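Plastic tumbler

A plastic tumbler is a drinking vessel without a handle or stem, moulded in one piece from a rigid or slightly flexible plastic. It is used for cold drinks at home, in canteens and in schools, and often stands in a bathroom as a tooth mug.

Form

Most tumblers are round and taper towards the base. The taper lets the moulded cup come away from its tool, and it lets cups be stacked one inside another. The rim is usually rolled or thickened, as a bare cut edge is unpleasant against the lip. Small ribs inside the base are sometimes added so that stacked cups do not jam — a common complaint with the cheaper kinds.

Materials

Polypropylene is the usual choice for opaque cups. It is light, survives being dropped and takes colour well. Clear tumblers are more often made from polycarbonate, styrene acrylonitrile or a copolyester. Melamine is harder and heavier, and is generally unsuitable for the microwave.

Colour and sets

Tumblers are commonly sold in mixed colours so that each person at a table can tell their own cup from the rest. Pastel shades are popular for family use. The Warier catalogue for January listed 40 colours, among them a lime green, a pale pink and a light blue. The Nekberg pattern, number 442 in the same list, was supplied to canteens in cartons of 1000.

Green, pink and blue tumblers on a white table:
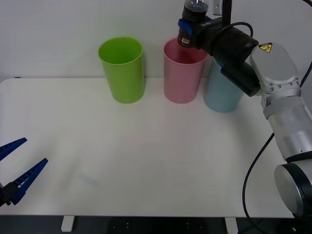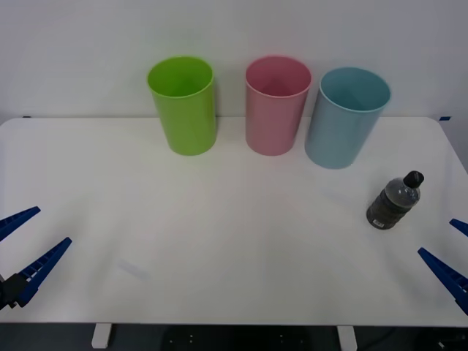
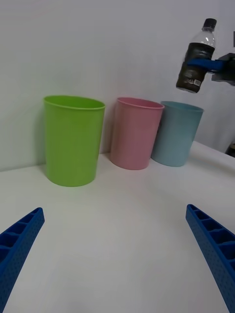
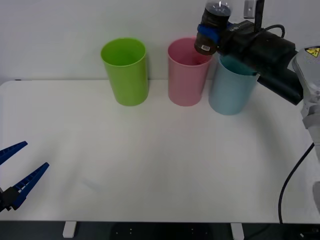 Care

Polypropylene cups can normally go on the top rack of a dishwasher. Tea, tomato and blackcurrant leave stains, which fade after soaking in water with bicarbonate of soda. Abrasive pads scratch the surface and make later staining worse. Cups put away damp in a stack may develop a stale smell, so they are best dried upside down on a rack first.

See also

Beaker
Drinking glass
Tooth mug

Page last edited 2026-02-21 by Kamarul Wijaya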